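Section 3: Setting up the Zolladix height-adjustable work table

3.1 Before you begin

The table must be set up by two adults. Read this section in full before opening the second carton, and keep it with the warranty card. Owners of the earlier Rindel table should note that the feet are fitted differently and that the old screws must not be reused.

Choose a level floor. Leave a gap of 25 cm between the rear edge of the table and the wall so that the mains lead can move freely.

3.2 Fitting the legs

1. Lay the table top face down on a blanket.
2. Place each leg over its fixing plate. The leg marked L goes on the side nearest the control box.
3. Fit all screws by hand, then tighten them with the key supplied.
4. Fit the cross bar. The Senari label faces the floor.
5. Turn the table upright. Both persons should lift by the frame and keep their hands clear of the top.

CAUTION: Do not connect the table to the mains until step 5 is complete.

Work area with green surface

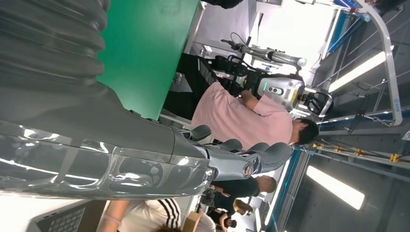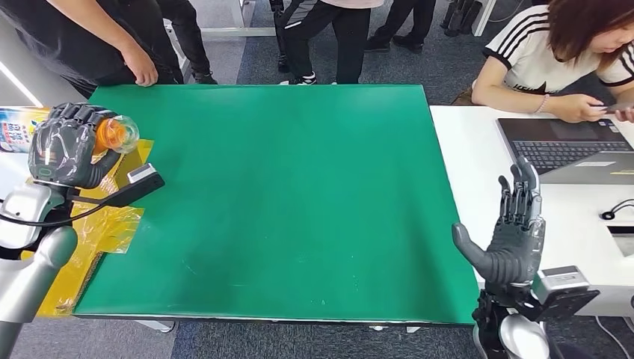
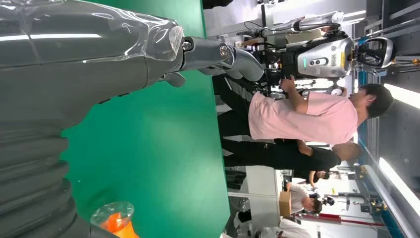

3.3 Connecting and resetting

1. Connect both leg cables to the control box. The plugs fit one way only and must not be forced.
2. Connect the mains lead.
3. Press and hold the DOWN button until the display shows 0. The table will sink to its lowest point and stop.
4. Release the button, wait 3 seconds and press UP. The table is now ready for use.

Note: The reset must be repeated after a power cut, or whenever the two legs stand at different heights.

3.4 Load and use

The greatest permitted load is 90 kg, spread evenly. Heavy items should be placed over the legs. Do not sit or stand on the table, and do not allow children to operate the buttons.

If the motor has been run repeatedly, the display may show HOT. Leave the table to rest for 40 minutes before using it again. Do not remove the cover of the control box.

3.5 Care

Wipe the surface with a damp cloth and mild soap. Scouring powders and solvents will mark the finish. Check the leg screws every October and tighten them where needed.

Spare feet, keys and cables may be ordered from Rey Service Department, for the attention of Monique Moulin. Please quote the serial number printed beneath the table top.

Section 3 revised 2020-03-13. For storing height settings, see Section 4.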